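Slide 9 – Supply on the river, the two winters

Start with the numbers. The garrison at Kemum had 547 men on the rolls in December. 400 of them were fit to march. Leave that up while you talk, people like to copy it down.

The fort sat on the east bank and everything it ate came up by barge. Two landings, Trirader and Flanis. Trirader was closer but silted up in low water. Flanis was 5 miles farther and could be used all year. Point to both on the map – the label for Flanis is small.

The colonel picked Trirader. His letter says the road was better. Read the letter if there is time, skip it if we started late.

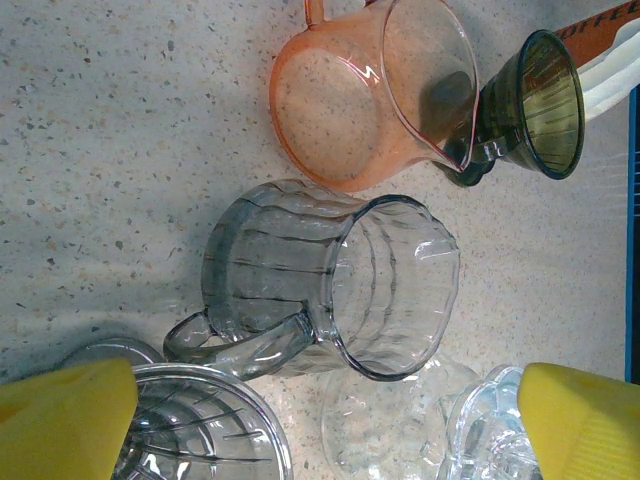 *Orange measuring pitcher on a speckled countertop.*

Slide 10 – The Mondal crossing

The enemy never attacked the fort. They put two guns on the bluff at Mondal and closed the river below Trirader. Flanis stayed open for another month, but the wagons were all at the wrong landing.

Pause for the question about why the wagons weren't moved. Someone always asks. Short answer: no fodder for the teams. Long answer is in Yichen Jia's paper on the quartermaster returns, second half.

Rations were cut on a Wednesday and cut again the week after. The surgeon's book lists scurvy for the first time on the same page.

Slide 11 – Surrender terms

Officers kept their horses. Men were paroled and walked home. Go straight to the parole list, then questions.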